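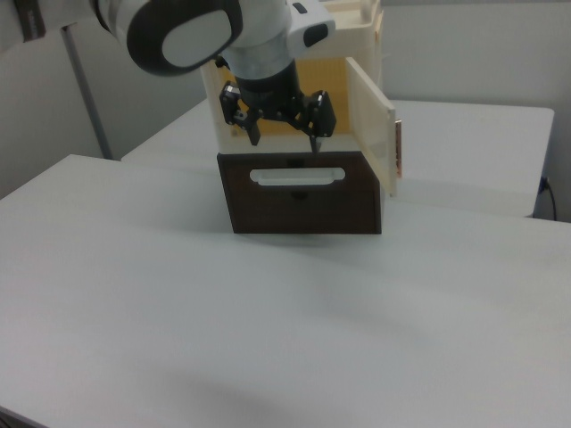

Little benchtop cabinet: drawer first or door first?

Posted Thursday in Small Storage, Drukness Home Help

I've picked up one of those cream benchtop units with a swing-out door up top and a dark brown drawer underneath, and I love it already! My drawer sticks after 2 cm though, and I want it sorted before I fill it with tea and spice packets. Do you pull by the cutout in the front or grip the top edge? And what do you put things on while you're emptying it?

Liis Ķēniņš

Vasiliki Psarras
Use the cutout, right in the middle, and pull straight. Mine jammed every time I tugged from one side. Take the drawer right out if it'll come, wipe the runners, then rub a candle stub along them — brilliant stuff, and it lasts for ages! For the emptying, grab a plastic tray with a handle on the end.
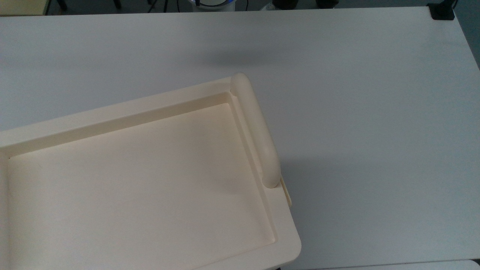 Everything goes on that in one hit and you've still got the rest of the table free for sorting. I did 60 packets in one evening and had a ball.

Trarnuter
Sandpaper. 100 grit then finer. Don't know about the door.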